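Home > Equipment > Arms and hands > Workshop and household

Pimo arm with two-finger gripper

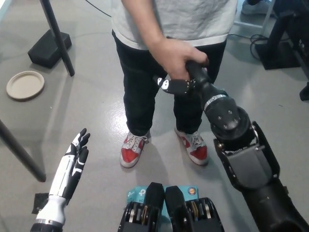

Guiding the Pimo arm by hand, held just behind the gripper.

The Pimo is a jointed arm for light repeat work at bench height. Odadow supplies it for hire or sale to small workshops, canteens and anyone testing whether a machine can take over part of a daily job. It comes with a two-finger gripper, a control box, cables and a floor stand.

What it can do now

Sorting parts into trays, moving cups from a rack to a shelf, wiping a flat surface, and passing items to a person at the next station. It does these well if the objects start in more or less the same place each time. At Eglītis, a joinery shop, one arm has been filling hinge trays since August. It handles almost 600 hinges in a shift and someone checks the trays at the end.

What it can't do yet

Folding laundry is slow, and we would not sell you an arm for it. Thin plastic bags, wet cutlery in a pile and anything tangled will stop it. It can load a dishwasher if the plates are all one size. It cannot clear a family dinner table without help. Dace Dzene, who runs our trials, keeps a list of household jobs and the results so far. Ask for a copy before you order.

Teaching a task

Most tasks are taught by hand. Put the arm in guide mode, take hold behind the gripper and move it through the job at a normal pace. Keep your fingers clear of the gripper itself. A simple pick-and-place needs 25 good passes. Wiping and pouring need more, and pouring should be tried with dry rice first.

Guide mode switches off after 3 minutes without movement. The arm then holds its position until you press the green button on the control box.

Options

Five-finger hand: available on loan only. It grips round objects better than the standard gripper but is slower to set up.
Soft finger pads: for glass and painted parts.
Cemside floor plate: for sites where the stand cannot be bolted down.

Service

The wrist joint should be checked every 1,000 working hours. Edgars Vasiliauskas does this at our workshop, or on site for customers with two or more arms. Spare finger pads are kept in stock.

Hire and trials

The shortest hire is one week, starting on a Monday. Delivery and half a day of training are included. For prices and trial dates, write to Austra Laur at the sales desk and say what objects you want moved, with their weights if you have them.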